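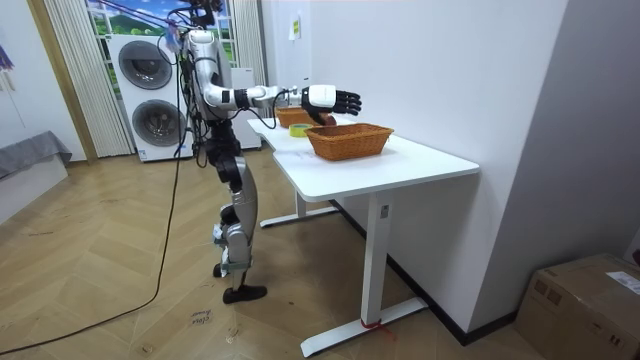

By Shoshana Abernathy

Jirovura has been selling its Stomside sorting package since August. It is a monthly service for labs, schools and small companies that already have a humanoid robot and want it to do a simple tabletop job. The customer gets the software, a set of training sessions and a person to call. The robot is not included.

I spoke with the product lead for Stomside at the company's office in Grorness. She asked to be identified by her job title only, as the rest of her team is. We talked for most of an afternoon, mostly about what the package covers and what it leaves out.

What you get

The job is sorting. Objects go on a desk between two baskets, a label on paper says what each basket is for, and the robot picks up the objects one at a time. In the setup used at Grorness the labels are written by hand. One says "fruits" and the other says "office supplies."

"People ask if we sell the baskets," she said. "We don't. Go to any store. We give you a range of sizes that we've tested and you buy what you like inside that range. Same with the desk."

The objects are ordinary too: a lemon, an apple, a banana, a roll of tape. I asked why fruit, when few customers will be paying a robot to put away fruit.

"It's cheap, it's different shapes, and everybody has an opinion about which basket a lemon goes in," she said. "A customer can look at it and tell you if it's right. If I used machine parts I'd have to explain the parts first. And a banana is a decent test for a hand. It's curved, it doesn't sit the way a round thing sits, and if you squeeze it too hard you've got a mess." 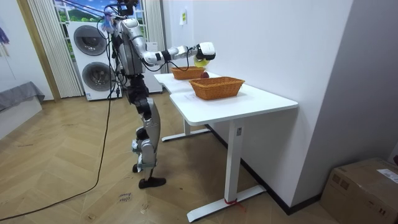 Grip force is set per object type, she said, and the customer can change it from a settings page. The defaults are on the gentle side. She would rather have a customer call about a dropped apple than about a crushed one, and she thinks most customers feel the same way once they have cleaned a basket.

The subscription is $1,050 a month. There is also a one-time setup charge of $2,554, and that covers an on-site visit of 2 days. On the first day the technician measures the desk, checks the reach and fits the head camera if the robot needs one. On the second day the customer's own staff run the sorting with the technician watching.

"We used to do it all in one day and it was too much," she said. "People nodded and then called us the next morning. Now they sleep on it and come back with real questions."

Customers outside driving distance are handled through a reseller, Villanueva, at the same price. Travel is billed separately. She said to ask for the travel figure in writing before signing, and that she tells everyone this.

Running it day to day

A session starts with a check of the arm and the hand. Then the operator lays out the objects, puts down the labels and starts the program. The software reads the labels through the camera on the head. Handwriting is fine if it is dark and large. Cursive is hit and miss, in her words, and she suggests plain letters for anyone starting out.

I asked how long it takes to add a new object. She said the software wants to see it from several sides and in several places on the desk, and that an operator who has done it before can get through a new item before lunch. Shiny things take longer. Clear tape is one of the harder items in the starter set.

"Tape is a pain," she said. "You see the table through the hole and you can see a bit through the tape. The first version kept trying to pick it up by the middle."

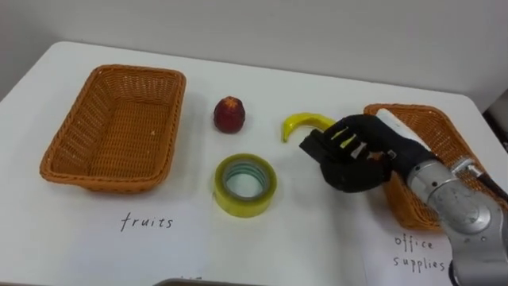

She keeps a list of objects that customers have asked for and that the package does not support yet. Scissors are on it, along with anything in a plastic bag and anything thinner than a pencil. The list is sent out with the quote. I have seen other companies keep that sort of list to themselves until after the sale, so I was glad to get a copy without asking twice.

Space is the other thing to think about. The robots she works with stand at the end or side of a desk, and they need clear floor. Cables run overhead or along the floor, depending on the room. A white desk against a plain wall is her preference. A patterned tablecloth is the fastest way to get a bad day, she said, and so is a window with direct sun on the work surface. She asks for photos of the room before she books a visit, and has turned down a few rooms on the strength of the photos alone.

I asked her straight out who should not buy it.

"If you want things sorted fast, don't buy it," she said. "A person is faster. If you have one robot and five groups fighting over it, don't buy it either, because you'll pay every month and use it on Fridays. It's for people who want to teach on it or develop on it, and want the boring part to be somebody else's problem."

She has a point about the speed. If output is all that matters, the monthly fee is hard to justify.

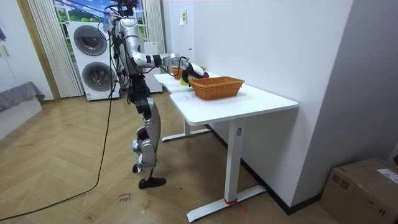 Support and cancellation

Phone support is included on working days. Email gets an answer the next working day, according to the contract. There is no weekend cover, and she said there are no plans to add any this year.

The first term is 2 months. After that the customer can cancel with a month's notice. The setup charge is not refunded. Labels, object sets and settings made by the customer stay with the customer and can be exported, though she admitted the export file is "not pretty" and that the next update is meant to clean it up.

That update will also let the operator use more than a pair of baskets. Existing customers will get it at no added cost. I asked for a release date and she would not give one.

"I gave a date last time," she said, "and I spent the month after it on the phone."

Quotes for Stomside are available from Jirovura in Grorness or through Villanueva. Have the desk height and the robot model ready when you call.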